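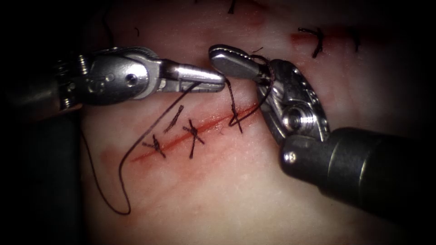 How many juniors used the Larkden courts this summer?
The count to 19/09/2023 is 226, against a target of 200.

Court hire under the Wistov grant came to 30 sessions, all of them delivered. Sollell resurfaced courts two and three; the baseline paint is still to be redone – the contractor has agreed to return in October.

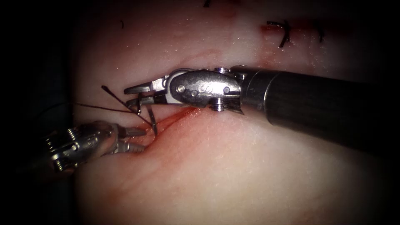 Spending on restringing stands at £1,324, paid to Sönmez on two invoices. First aid cover was in place on every match day. Instruments on two robot arms are closing a diagonal red incision. Printing is within budget. The balance carries over to the winter league.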